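4.2 Shore power and the reluctant owner

Of the 1645 repair invoices we read from the Rustel and Eskola yards, 439 concerned corroded shore power inlets. Owners tended to report the fault in May, having ignored it all winter with great discipline.
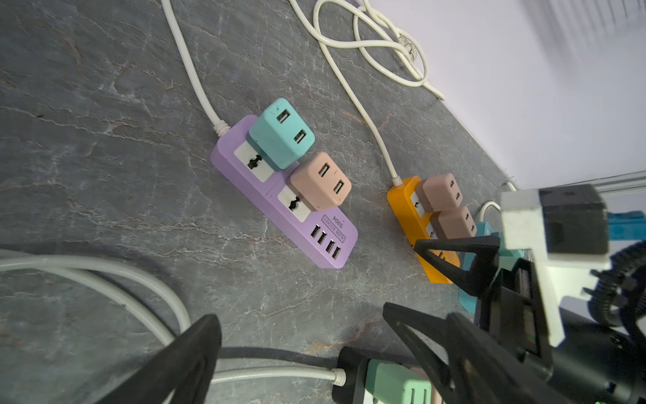
Figure 2. Power strips with USB chargers plugged in, on a marble-patterned surface.

Why do inlets fail more often than the cable?
The cable goes home in a locker, while the inlet stays bolted to the hull and takes the salt all year.

Danov yard, which rinses its inlets with fresh water at haul-out, sent us far fewer such invoices. It also sent us a bill for the photocopying. We have left Bideo out of the comparison, as its records for the period were kept aboard a boat that sank.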